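Giltgate Robotics Club / Project Notebook
Posted May 2022 by the arm team

Tabletop handling, left arm first

Continuing from the last entry. The goal for this block is still the same: pick any object off the cloth, lift it, put it down inside the target area, without retuning between objects. The Prudus planner is back on the control machine after the reinstall. Config restored from the backup made in December, then edited by hand where joint names had changed. Two names were still wrong on the first launch (left wrist pitch and left wrist yaw swapped). Fixed in the config, not in the driver. Please don't fix it in the driver as well.

Start-up order that works:

Power to both arms, wait for the joints to report. Hands next. Then head camera. Then Prudus. If the head camera goes up before the hands, the left hand comes up with a stale thumb position and closes on the first command. Cause not known. Restarting the hand driver clears it.

Table height re-entered. The old value was for the bare top and the cloth adds enough that the fingertips were pressing down at the bottom of the approach. Symptom was a rise in wrist current before any finger contact was reported. With the new value the current stays flat until the fingers meet the object.

The waffle cloth stays on for now. Bare top gave reflections in the depth image and the flat objects disappeared into them. The weave adds some noise of its own but a median filter takes care of most of it. Crease left of the middle is still picked up as an edge on some runs. Needs ironing or a mask, whichever is less trouble.
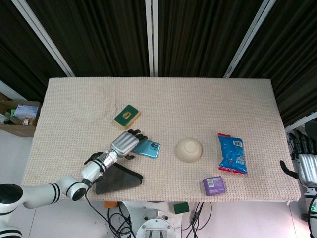

Grasp types by object. The bowl goes upside down and is taken by the foot ring, three fingers plus thumb. The sponge is easy with any grasp, though the commanded force has to come down or it folds. The chip-bag class of object (thin, crimped ends, shifts its contents) wants a wide pinch across the middle. Small boxes are taken from above with thumb and two fingers.

The phone is the difficult one. Thin, smooth, and lying close to the cloth, so there is little for the thumb to get under. Present approach: come in over the top with the fingers extended, lower until contact on the far edge, bring the thumb in low along the near edge, close slowly. Palm tilt matters more than finger timing. Too flat and the thumb meets the face of the phone instead of the edge. Too steep and the fingers push it across the cloth. Tilt is set by hand at present and should be a planner parameter.

Log from the phone runs was 2,644 lines after trimming the idle sections. Of those, 282 are contact warnings from the left hand. Most fall in the closing phase, as expected. There is a second group during the approach, before the fingers should be near anything. Suspect the threshold is low enough that arm vibration trips it. Will raise the threshold on the thumb only and compare.

Position repeatability on the left arm looks fine by eye. No proper measurement yet. The right arm is parked and enabled during left-arm runs, because disabling it makes the Danama safety node drop both sides. That is a setting somewhere and worth finding before the demo.

Cable routing. Left arm cable comes down over the front of the table and it can drag on the cloth if the elbow goes low. Added an elbow floor in Prudus to stop that. The floor costs some reach in the near left corner, so keep objects out of there. Cables around the base should be tied up before anyone brings the cart through again.

Storage. Recordings are going to the Thygesen drive, folder 1662, same layout as before. Name each run by object and grasp type. Runs named "test" or "new" will be deleted when the drive fills.

To do:
Thumb threshold, then repeat the phone runs.
Palm tilt as a parameter.
Crease mask.
Find the Danama setting for single-arm operation.
Right arm calibration. The handover task waits on this.
Check whether the hand driver update changes the start-up order.

Charger for the second control pad is in the bottom drawer.

Contact the club through the Giltgate project page | Copyright Giltgate Robotics Club | Back to top

This site uses cookies to remember your settings. Accept / Decline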